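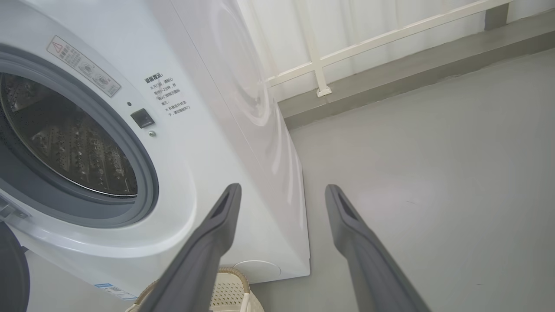
Roncombe Shared Laundry Water Reduction Project
Interim progress report
Report date: 7/14/24
Prepared for: Kestel Fund, Utilities Efficiency Program

1. Status

Work under the grant is on schedule except for the drain line replacement at the Sheehan building, described in section 4. Spending is within the approved budget. No change to the scope is requested.

2. Work completed this period

Submeters have been installed on the cold and hot supply lines to all six laundry rooms. Each meter logs at 15-minute intervals and uploads once per night. Two meters reported zero flow for the first week of logging. The cause was reversed pulse wiring at the terminal block, and both were corrected on site. Data from that week has been excluded from the totals below.

Supply hoses and inlet screens were replaced on 64 washers. Screens in the Sheehan building carried heavy scale, and fill times there were longer than in the other rooms. A hardness test of the incoming supply has been ordered.

Default cycles were changed from the heavy program to the normal program on all machines where the setting can be locked. Tenants can still choose the heavy program by hand. A one-page notice on cycle selection and detergent dose was posted in each room.

3. Measurements

The meters recorded 2876 completed wash cycles during the reporting period. A cycle is counted when a fill, at least one rinse, and a final drain are all present in the log. Partial cycles are listed separately in the data file and are not used in the averages.

Water use per cycle will not be reported until the comparison period closes. Early readings vary by room, and part of the difference comes from load size, which the meters do not record.

Leak alerts are set to trigger on continuous overnight flow. One alert was received. The source was a worn inlet valve, replaced the following morning.

4. Delays

The drain line at Sheehan could not be opened as planned. Shutoff work was moved to avoid the Pesach holiday, when laundry use in the building is high, and the plumbing contractor had no later opening before summer. The work is now set for September.

5. Budget

An amount of $1000 was moved from printing to meter hardware, as allowed under the grant terms. Remaining funds cover the drain line and final data review.

6. Next period

Complete hardness testing at Sheehan. Replace the drain line. Close the comparison period and submit per-cycle figures for all rooms.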